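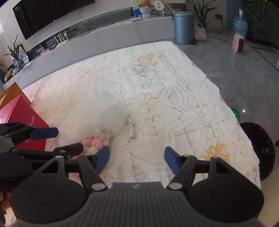 ### 3.2 Classification of retained bags

Households that keep used plastic bags seldom keep them as a single stock. Interviews in the Jernivau pilot showed that respondents separated bags by expected use, and that the separation was often spatial: one lot near the kitchen bin, another with the food wraps, a third folded into a coat or a car. Earlier work by Hovland treated the home as one storage unit and recorded only total mass. We followed the pilot and recorded each storage point as its own entry, with a household code linking the entries.

The main survey covered 560 households in the Nygård and Trulora districts. Recruitment was by letter, with one reminder. Each household received a diary, a set of paper labels and a return envelope. Diaries ran for 4 weeks and began in September, after the local school holidays, so that shopping patterns would be close to those of an ordinary month. Households that were away for more than three nights were asked to extend the diary by the same number of nights.

Bags were classed by material, closure and state. Material was limited to clear film, coloured film, woven plastic and paper. The clear film class includes bags sold on a roll, bread and produce bags, and the inner bags of packaged goods. We didn't try to separate polymers at this stage, as the labels filled out by respondents proved unreliable on this point in the pilot. Closure was recorded as open, tied, twisted, zip or unknown.

State caused more difficulty. The first version of the coding sheet offered only "flat" and "not flat", and the two coders disagreed often. Sjöberg's revised sheet added a folded class and a crumpled class (Figure 1). A bag was coded as folded if at least one straight crease ran across its full width, and as crumpled if its surface was wrinkled all over with no such crease. Bags with both features were coded as folded. Agreement improved under the revised sheet, although twisted bags were still a source of error: a bag wound into a narrow strand at one end and bulging at the other could be read as either twisted or tied, depending on the angle of the photograph. 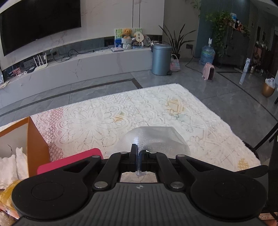
**Figure 1.** Clear plastic bag in the crumpled state, with a thin twisted strand. Background: white textile with a lace-like floral pattern.

Background surface matters for clear film in particular. On plain white or patterned pale cloth, the outline of a transparent bag can be hard to follow, and small bags may be missed. On dark benchtops the outline is easier to see, but glare can hide printed marks. Respondents were asked to use whatever surface they had, and the surface was noted by the coder as light, dark or mixed. It was entered as a control in the models of Section 4.

Thickness was measured on returned samples only, using a Clikell bench gauge read at 10 points per bag. Points falling on a seam or a printed area were moved to the nearest clear film. Crumpled samples were laid under a glass plate overnight before measurement – pressing by hand was tested and dropped, because it stretched the thinner films. The sample archive holds roughly 2000 bags, stored flat between sheets of acid-free paper and indexed by household code and storage point.

Two limits of the scheme should be noted. First, state was recorded once per bag, at the time of the photograph, and says nothing about how the bag was stored between uses. A respondent may flatten a bag in order to label it, or crush it while looking for another. Second, the diary asked for reuse "for any purpose", and the resulting entries range from carrying lunch to lining a pot plant. Both coders grouped these purposes independently, and differences were settled by discussion. The grouped purposes are given in Appendix B, together with the full coding sheet.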